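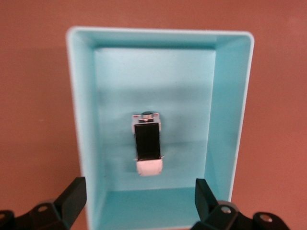
The Long Goodbye to My Mother's House

When Parisa Ahmadpour's mother decided, at 90, that she was ready for a smaller place, the family gave themselves the whole of February to empty the old one on Linton Street. It took until the lilacs came out!

"We kept stopping to read things," Parisa told me over a second pot of tea (she wouldn't hear of my leaving after the first). There were 391 letters, most of them from an uncle who wrote home every week he was away and complained, at great length and with real feeling, about the soup.

Her cousin Ehsan Ghaffari drove over in the evenings to help and mostly ended up on the stairs with a stack of old postcards in his lap, calling out the good bits to whoever was in the kitchen. The piano went to a neighbor. The good plates went to three different households, after some discussion, and the letters are with Parisa, who is reading them aloud to her mother one or two at a time, usually after lunch. They have just reached the summer he learned to cook for himself.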